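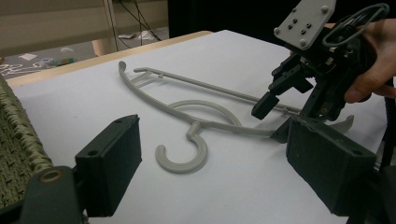 *Una percha de plástico gris claro, sobre una mesa blanca.*

**El ropero de intercambio de Trurkham vuelve en octubre (y esta vez con más sitio)**

Ya tenemos fecha para la próxima edición, o casi: será un miércoles de octubre, de cuatro a ocho de la tarde, en los bajos del antiguo mercado de Flandum. El día exacto lo cuelgan esta semana en la puerta, así que si pasáis por allí echad un vistazo y me lo contáis.

Para quien no haya ido nunca, la cosa es sencilla. Llevas ropa que ya no te pones, limpia y sin rotos, te dan un vale por cada prenda y con esos vales te llevas lo que te guste. En primavera cambiaron de manos 2.519 prendas, que se dice pronto, y pasamos por allí 812 personas. Yo fui con tres jerséis y volví con un abrigo verde que no me he quitado en todo el invierno pasado... bueno, en lo que quedaba de él, ¡que era abril!

Lo que cambia este año es el espacio. La tienda Reddy, la de la esquina, presta 40 burras para colgar, y por fin los abrigos no estarán amontonados en cajas como la otra vez (media hora estuve yo buscando una manga). La ropa infantil se va a la sala del fondo, que tiene mejor luz, y los zapatos se quedan a la entrada.

Una petición que me han pasado y que me parece de lo más razonable: si os sobran perchas en casa, llevadlas. Valen de plástico, de madera, de alambre, de las que sean. Las que no se usen se guardan para la edición siguiente.

El máximo sigue siendo de 3 bolsas por persona. No se admite ropa interior ni bañadores, y las sábanas tampoco, aunque el año pasado alguien coló un juego entero y voló en cinco minutos. Las prendas que queden al cierre las recoge el taller Prornari para hacer arreglos y bolsos.

La entrada es gratis y no hace falta apuntarse. Yo iré a primera hora, que me he quedado sin botas.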